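Unit 6 – Manipulation in a cluttered enclosure
Course handout, Borkowska lab section
Instructor: Vlasta Krasniqi. Lab assistant: Edin Radonjić.

6.1 Scope

The earlier units used blocks and pegs on an open table. Unit 6 moves to a desktop computer case lying on its side, with the motherboard facing up. The arm is the same, and so is the controller software (Irov, version 2). What changes is the space around the tool. Approach directions that worked on the open table will now run the gripper or its bracket into the case wall, and the parts are packed closely enough that a small lateral error puts a finger on the wrong component.

6.2 Frames and notation

Four coordinate frames are used in this unit:

B – robot base
C – computer case, origin at the inside corner nearest the power supply and the fixture
F – parts fixture, origin at its front left corner
T – tool tip

The case is placed by hand and is never in exactly the same position twice. The transform from B to C must therefore be measured at the start of each session. The transform from B to F is fixed and is stored in the group file. Do not overwrite it. Distances are in millimeters throughout, and angles are in degrees in the report but radians in Irov.

6.3 Approach and descent

Each motion into the case is split into a transit and a descent. Transit takes place at a height of 500 mm above the bench, with the tool axis vertical. Descent is a straight line along the negative z axis of C, at reduced speed. The descent speed limit is set to 70 mm/s in the group file and may be lowered but not raised.

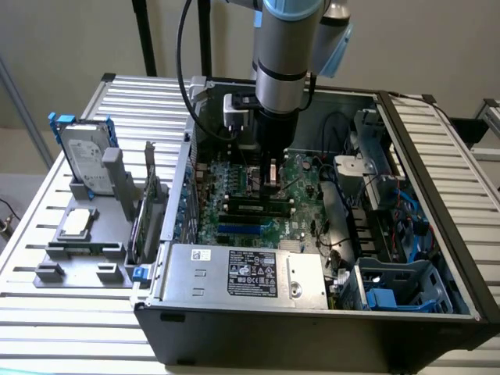
Figure 6.1. Gripper over the motherboard, parts fixture at left.

The lateral clearance of the gripper must be checked at every height along the descent, and the check must include the sensor module and bracket mounted beside it. Most collisions last term were bracket collisions. The drive cage and the power supply are the tall obstacles for most targets on the board. Cables are not in the collision model. Treat the space along the right wall as occupied, and route the tool around it.

Memory modules are gripped across their short dimension. For the expansion card the grip axis is turned by 90 degrees when it is placed upright in the fixture. The processor is placed flat in its recess, and the release height is critical: too high and it tips on the edge of the slot, too low and the arm reports a contact fault (code 1304).

6.4 Exercises

1. Derive the transform from C to F in terms of the two base transforms. Show all steps.
2. Using the clearance sheet, find the range of tool rotations about z for which a vertical descent to the first memory module is free of collision.
3. Write the transit and descent for the expansion card as an Irov sequence. Run it in simulation before booking time on the arm.
4. Repeat exercise 2 with the tool axis tilted by 5 degrees toward the drive cage. State which obstacle limits the motion.

Groups are posted at the lab door. Krum Karagiannis and Mateja Georgiou share the first slot on Monday. Reports go to Edin Radonjić, one per group, with the Irov log attached.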